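Site inspection checklist: hand-held gripper station, Skuveck
Date: Jun 28, 2019
Procedure: Lutach 417, second issue

1. Marker blocks. Every face clean, no lifted corners. PASS
2. Block seated square on its mount, no play when pressed. PASS
3. Wrist items. Bracelets and bands to be taken off or taped down before work starts. ACTION
4. Loose sleeves to be rolled above the elbow or clipped. ACTION
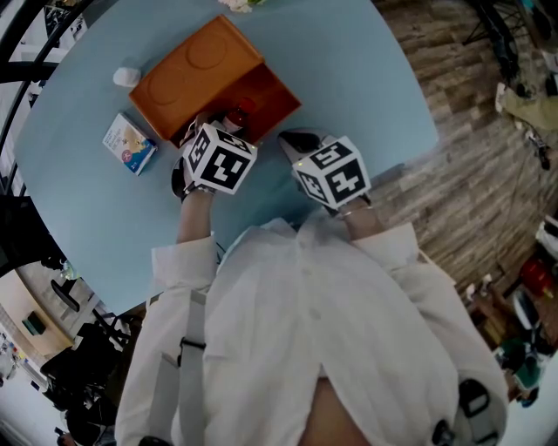

5. Straps and cables. Spare length tied back, no loop longer than 12 cm. Check again after each break.
6. Floor beside the table. Cloths, leads and boxes kept out of the walking path. ACTION
7. Finger pads. No cuts or hardening. Replace both as a pair. PASS
8. Glass containers. Cap closed by hand before lifting, grip taken low on the body, tray within reach. Limit for a filled bottle is 850 g.
9. Second person in the room to stay clear of the operator's elbows. 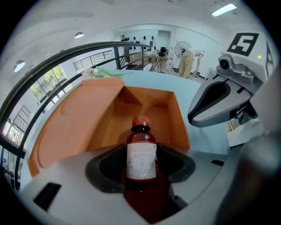 Nasr asks whether item 8 should also set a lowest jaw force, given that Werkasport pads lose grip when oily. Agreed in part: wipe the pads first, then do a slow lift over the tray. A force figure will go into the July issue under sheet 1063.

Items 3, 4 and 6 remain open. Station may be used once they are signed off.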